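The Kilns of Civow

The Kilns of Civow is a young adult fantasy novel, the first in the Jimbridge sequence. It is set in a river country where magic is held in fired clay and may be used only by licensed potters. The book has 20 chapters and a short glossary. It was published in February by Trornico, which also issued the audiobook.

Plot

The narrator is an apprentice in the pottery town of Civow. At the age of 8 she learns that any cup she shapes will repeat the last words spoken over it. Her aunt makes her promise to hide the gift, and for years she works only at glazing and packing.

When a tax collector from the city of Khumalo dies at the family table, one of her cups is found beside his plate. The cup repeats a sentence that seems to accuse her aunt. The apprentice steals it from the court store and travels downriver to find the person who spoke the words. On the way she falls in with a barge crew who smuggle unlicensed pottery.

In Khumalo she discovers that the licensing court has been collecting speaking cups and using them to blackmail the river towns. She breaks the collection during a public hearing, and every cup speaks as it shatters. Her aunt is cleared, but the apprentice is barred from Civow for three years. The novel closes with her boarding a barge for Jimbridge, where the second book begins. 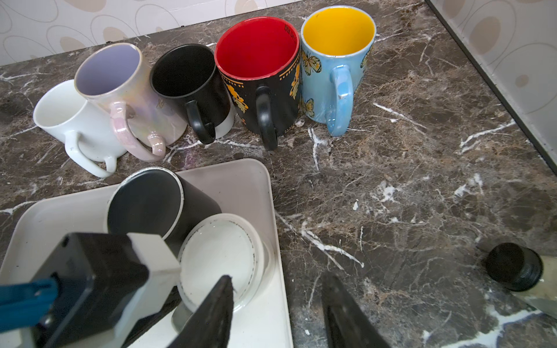
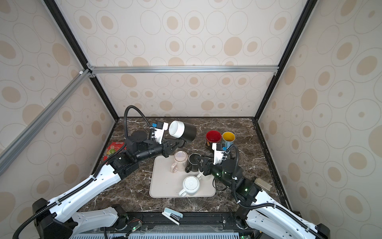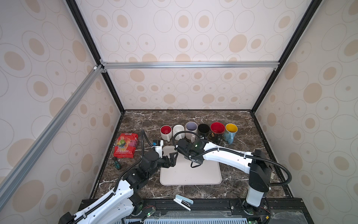 Mugs with a marble-patterned surface beneath them.

Setting and magic

Clay dug from different stretches of the river holds different things. Red clay from the upper valley keeps heat, gray clay keeps sound, and the white clay near the coast is said to keep memories. A vessel loses its power when it is broken, and no potter can work the same piece of clay twice. Licenses are stamped into the foot of each pot before firing.

Style

The story is told in the first person and in the past tense. Three chapters are written as court records, and these give an account of the collector's death that differs from the narrator's own. The romance between the apprentice and the barge pilot takes up little of the book and is left unsettled.

Reception

Reviewers praised the workshop chapters and the hearing. Several found the barge journey slow, and one complained that the pilot was given too little to do. The court records were generally liked, though some younger readers were reported to have skipped them.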